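Removing a musty smell from a plush toy without ruining the pile

Asked by Triin Pētersons
Apr 6, 2024

I have a lavender plush bear with a fuzzy, slightly shaggy surface. It sat in a basement box since February and now smells musty. No visible mold. The care tag is gone, so I don't know the fiber or the fill. I would like to avoid a full machine wash if possible. Does baking soda work, or does it just stay in the fur?

2 replies

Lorenz Ortner
179 helpful votes

Baking soda works on mild odor. It does stay in long pile if applied damp, so keep everything dry.

Put the toy in a pillowcase with half a cup of baking soda, tie it shut, and shake for a minute. Leave it overnight. Take it outside and brush against the pile, then with it, using a soft pet brush. Vacuum with a stocking stretched over the nozzle.
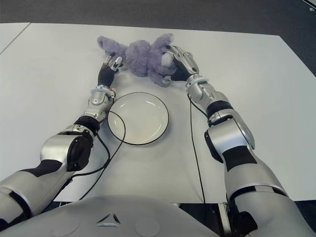
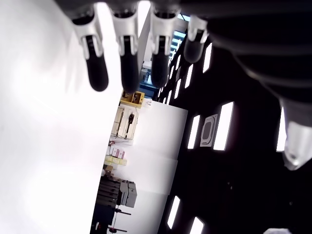

First photo: shaggy pile on a lavender bear, with darker areas between the limbs.

Powder collects where the limbs meet the body, so spread them when you vacuum. If the smell is still there after 3 rounds, it is in the fill and surface treatment will not reach it. At that point hand wash in cool water with a small amount of mild detergent, press in a towel, and dry in front of a fan. Do not wring. Do not use a hot dryer. Synthetic pile mats permanently when overheated, and brushing will not bring it back.

Check for a sound box or bean pellets before wetting anything. Seams at the back are the usual access point.

Cormac Hegarty

I just put mine in the freezer for 5 days. Smell was less. Not gone. Might be worth trying first.

Reply from Lorenz Ortner: Freezing slows mold but does not remove it or the odor. Fine for dust mites.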